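Bottle and can returns at Redevholm: what changes this winter
October 2024

The return point behind the Redevholm shop has been open for two winters now, and it has become busier than any of us on the residents' association expected. Over the past year 144 households used it at least once. The old shed was meant for a much smaller estate, and from January we are moving the whole thing across the yard to the former bicycle store next to the Ljungberg building.

The new room has a proper floor drain, a light that comes on by itself and a door wide enough for a pram or a trolley. It will be open every day from early morning until the shop closes. You will need the same key fob you use for the laundry. If your fob is one of the old grey ones, please swap it before the move. Lempi Nieminen has the new ones and can be found in the association office most afternoons.

Sorting stays much as it is. Cans go in the cage on the left, clear plastic in the first sack and coloured plastic in the second. Glass goes in the crates along the back wall and should be put in upright if there is space. Please don't leave carrier bags of mixed bottles by the door for somebody else to sort out. That happened a lot over the summer, and the bags split when they are lifted.

We have had several questions about drinks bought abroad or from the import shelf at Rasevholm. Many of these don't carry a deposit mark, so they can't go back for money, but the plastic is still worth collecting. From January there will be a separate sack for them, with a yellow tag. The mark is usually printed near the barcode. If you can't find one, use the yellow sack.

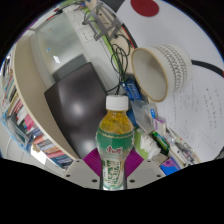

Tops should stay on. This is a change from what we told you before, when the collection firm wanted them off and in a bucket. Treda took over the contract in the spring, and their instructions are to empty the bottle, squash it a little if it is soft, and screw the top back. Bottles with a deposit mark are the exception - leave those in their proper shape, or the machine at the shop will refuse them. A quick rinse is enough. Sugary drinks and milk are the ones that cause the smell, and the wasps.

Some things still turn up that we can't take. Cooking oil bottles, paint tins, plant pots and broken drinking glasses all have to go to the main recycling site on the ring road. Batteries can be handed in at the shop counter. Light bulbs can't, although people keep trying.

Money from the deposit bottles that residents choose to donate goes into the yard fund, as before. Last year it came to nearly 600 euros. Most of it paid for the new bench by the sandpit and for the soil in the raised beds. This year Ronja Nygård has asked whether part of it could go towards a second outdoor tap, as the hose doesn't reach the beds on the far side. Omar Dabbas has suggested a cover for the bicycle rack instead. Both ideas will be on the list for the next residents' meeting, and you can add your own by putting a note through the office door. Please write your stair letter on it so that we can get back to you.

We also need a few more people for the sack rota. The job is to tie up the full sacks, put new ones on the stands and sweep the floor. It takes less than half an hour and your turn comes up every 4 weeks. Gloves are in the cupboard. Sølve Sæther has kept the rota going almost on his own since the spring and would like to hand some of it over before the move. If you can help, put your name on the sheet in stairwell B or speak to him directly.

The old shed will be locked once the new room opens. Anything of yours that is still in there, including the two sledges and the green garden chair, should be collected before then. What is left will be offered to other residents first and then taken to the recycling site. The shed itself will stay up until spring, when we will ask for prices to have it taken down.

Questions about the move can go to the association office.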